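Notas del ponente. Sesión del jueves, bloque 2: recogida de demostraciones para agarre
Charmaine Gumede, Zerkance

Diapositiva 1. Presentarse en una frase. Recordar que el código de Furnival no entra en esta charla, solo los datos.

Diapositiva 2. Objetivo: una política de agarre por imitación. Punto de partida, 2000 episodios teleoperados en Dukstead. Meta, 3000 antes de volver a entrenar. Decir que el reparto entre operadores sigue siendo desigual.

Diapositiva 3. Qué se guarda por episodio: vídeo, posiciones articulares, apertura de la pinza, instrucción en texto. Sincronizar al grabar; hacerlo después nos costó unas 4 semanas en Maltley. Pausa por si hay preguntas.

Diapositiva 4. Criterio de descarte. Los intentos fallidos se conservan con etiqueta propia. Se eliminan los episodios con pérdida de fotogramas.

Diapositiva 5. Disposición inicial de las piezas.
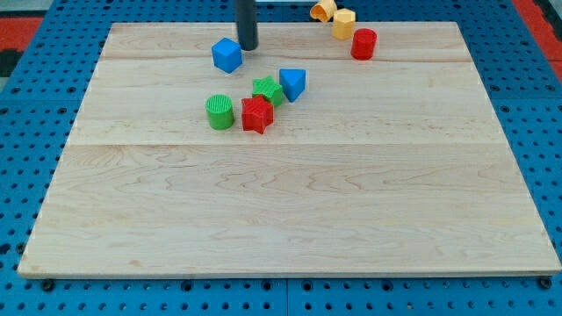
La variedad de las posiciones de partida pesa más que el número de repeticiones. Si el operador coloca siempre las piezas separadas, el modelo no aprende a resolver contactos. Señalar la estrella roja, que tapa en parte a la verde, con el cilindro verde y el prisma triangular azul al lado. Comentar también el arco amarillo, ya fuera del tablero, y la mitad inferior sin piezas: conviene repartir los arranques por toda la superficie.

Diapositiva 6. Evaluación. Disposiciones reservadas, nunca vistas en entrenamiento. Mismo operador para todas las tandas. Pasar a preguntas; si alguien pide el formato de los ficheros, remitir al anexo.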